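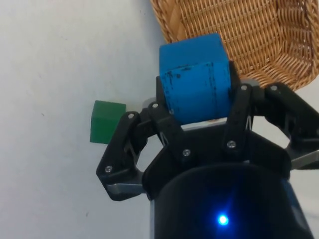
Shop Notes > Arm Bench > Gripper Set-up > Part 3: First Picks

PART 3: FIRST PICKS WITH THE CUBES AND BASKET

Do Parts 1 and 2 first. Arm bolted down, gripper on the wrist, wrist camera giving a live view on the Skonditz screen. If any of that is missing go back, nothing below will work.

Rev. September 3, 2022. Changes by Lorna Yule, mistakes probably by me (Mervin Hiebert).

What you need
- the cubes, blue and green
- the wicker basket
- the e-stop on its long cord, in your hand, not on the shelf
- the config file "nartey_bench" on the stick

3.1 Before power

1. Wipe the table. Crumbs and pencil marks fool the cube finder when the exposure is up high.
2. Put the basket at the far right, where the wrist camera still catches a bit of the rim at the home pose. Don't center it.
3. Tug each finger link by hand. No side play. If a link wobbles, snug the screw at that joint – a quarter turn, no more. Too tight and the finger drags on opening.
4. Check the wrist cables through the full roll. Turn the wrist by hand both ways and watch the slack. White cables go under, black ones over.

CAUTION: Power off for steps 3 and 4. Réjean got a thumb pinched in August doing step 3 live. Nothing broken, but he had the plate on the finger joint and couldnt reach the stop.

3.2 Power and home

5. Main switch on. Wait for the light on the wrist housing. If it stays dark after a full minute, reseat the wrist connector and start over.
6. Load nartey_bench. Speed comes up at 600. Leave it there. The old file came up at 2178 and threw a cube at the window.
7. Press HOME. Stay back til the arm stops.
8. Open the gripper fully. Look at the fingertip pads: even, upright, same height. One pad leaning means the finger is a tooth off, see Part 2.

3.3 Teaching the grip

9. Put one cube on the table, clear of the basket. Any angle is ok, the finder copes with a turned cube.
10. Jog down slow until the pads are either side of it. Pads should pass the middle of the cube. If they only catch the top edge it'll squirt out.
11. Close. Force setting 186 to start. Go up in small steps if the cube slides, down if the links bow outward.
12. Lift a hand's width and hold. Watch the cube against the palm plate. A bit of tilt is fine. Creeping is not.
13. Save as GRIP 3. Slots 1 and 2 are Chantal's, leave them alone please.

NOTE: Scuffs on the cubes don't matter for grip. They do matter a little for color. If the blue starts reading as "none", redo the color sample on the most marked side, then once on a clean side.

3.4 Over the basket

14. Jog up before you jog across. Always. The rim is higher than you think and the weave snags a fingertip very nicely.
15. Stop over the middle of the basket, lower until the cube is below the rim, open.
16. Save as DROP A.
17. Back out the same way, straight up, then home.

CAUTION: Don't hold the basket steady with your hand during a drop. Putty under the bottom if it walks.

3.5 Approach check

Run this one without closing the gripper. It only tests whether the arm lines up.

18. Green cube on the table, fingers open. Nothing else in the pick area.
19. Run APPROACH, finger on the stop. The arm should halt short with the cube ahead of the open pads and between them.
20. Look at the live view. Cube off to one side by more than its own width: redo the camera offset (Part 2). Less than that: nudge the offset in the side menu and run again.
21. Watch shadows. With the bench lamp on low, the finder likes to box the shadow along with the cube and lands too far over. Raise the lamp or turn it to the wall.

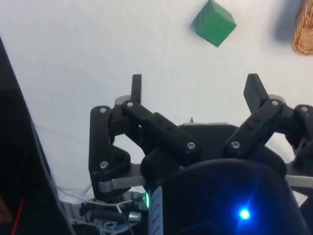
Can I skip the approach check if the grip was already saved last time?

Only if nobody has touched the camera, the lamp or the wrist since. In a shared shop that's a hard one to be sure of – run it, it's quick. The saved grip only stores the force and finger width. It knows nothing about where the camera is pointing.

3.6 Shutting down

22. Gripper open, arm home, then main switch. In that order. Switching off with a cube in the fingers leaves them clamped and you'll be turning the drive by hand.
23. Cubes in the basket, basket on the Nekent shelf.
24. Write your offset numbers in the log. Marlene Sandhu has the key if the drawer is locked.

Next: Part 4, running the full sort.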